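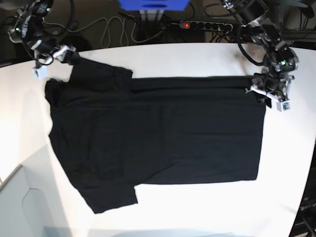
WHERE DOES COTTON COME FROM?

Look at the label inside your shirt. Go on, twist it round. Does it say "100% cotton"? Then you are wearing a plant. Part of a plant, anyway. The fluffy part.

Cotton grows on a bush. A small one, maybe as high as your chest. It likes long hot summers, plenty of sun, and no frost at all. In the US most of it grows in the South, from Virginia right across to California. Lots more grows in India and China and Brazil.

First the flower

The flower opens pale, creamy white or yellow. Next day it's pink. Then it drops off! Left behind is a small green pod called a boll. (Say it like "bowl.") Inside the boll are seeds, and on the seeds, tiny hairs start growing. Thousands of them on each seed. Those hairs are the cotton.

When the boll is ripe it dries out and splits. Out puffs the white stuff. A whole field of it looks like it snowed in the wrong season.

Why does a plant need fluff? To move its seeds. Wild cotton seeds can catch the wind or even float on water. Farm cotton has been bred to be much fluffier than the wild kind.

Picking and cleaning

People used to pick all of it by hand. Hard, hot work, and the dry bolls have sharp points that cut your fingers. For a long time in America much of that work was done by enslaved people, who were not paid and were not free to leave. That is a big and sad part of the story of cotton and you can read about it on our history pages.

Today, in many countries, big machines do the picking. In some places it is still done by hand.

Next stop, the gin. Short for engine. A cotton gin pulls the fluff off the seeds. The fluff is now called lint. (Not the same as the lint in your dryer, but sort of a cousin.) It gets squashed into a huge block called a bale. One bale weighs nearly 500 pounds, more than most pianos you'd find in a house.

And the seeds? Not wasted. Some get planted. Some are pressed to make cooking oil. Some get fed to cows.

Fluff into thread

Pull a cotton ball apart and look close. Short little hairs, going every which way. Not very strong. So first they get combed until they all lie the same way, this is called carding. Then they are twisted. Twisting is the whole secret of thread.

Try it! You need 1 cotton ball.

Pull it gently until it's long and thin.
Tug it. It comes apart, easy.
Get another bit and do the same, but this time roll it between your fingers, always the same direction.
Tug again. Harder now, right?

The twist makes the hairs grip each other. The old spinning mill at Nitville had 1138 spindles, all twisting thread at the same time. So loud that the workers learned to read lips.

Thread into cloth

Two main ways. Weaving and knitting.

Weaving goes over, under, over, under, like a paper place mat. Jeans are woven. So are most bed sheets. Woven cloth doesn't stretch much.

Knitting is loops. Each loop is pulled through the loop before it. T-shirts are knitted, yes realy, by machines with very thin needles. Loops can open up and close again, so your T-shirt stretches when your head goes through and then goes back. Mostly.

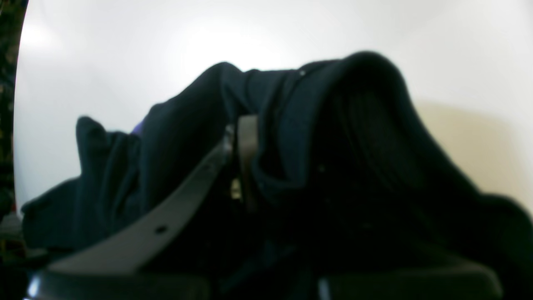
Sweatshirts are knitted too. Some kinds have the inside brushed with little wire brushes, and that is why they feel fuzzy. The fuzz traps air. The air keeps you warm. The cuffs are often done in ribbing, extra stretchy, to hug your wrists.

What about color?

Most cotton comes off the plant white or cream. Some old kinds grow brown or even green. To get other colors you need dye. Blue used to come from the leaves of the indigo plant, but now it is mostly made in factories. Dark colors take a lot of dye, and some of it can wash out the first few times. So dont put your new black socks in with the white towels!

Words to know

Boll: the pod that holds the seeds and fluff
Gin: machine that takes the fluff off the seeds
Lint: the fluff, once the seeds are out
Bale: a big squashed block of lint
Carding: combing the hairs straight
Dye: what gives cloth its color

Go and find out

Check the labels on 5 things you wear. How many are all cotton? How many are mixed with polyester? Polyester is made from oil, so that's a different page. Next time it's wool, and the sheep of Flenen.

Page last updated Thursday, March 31, 2022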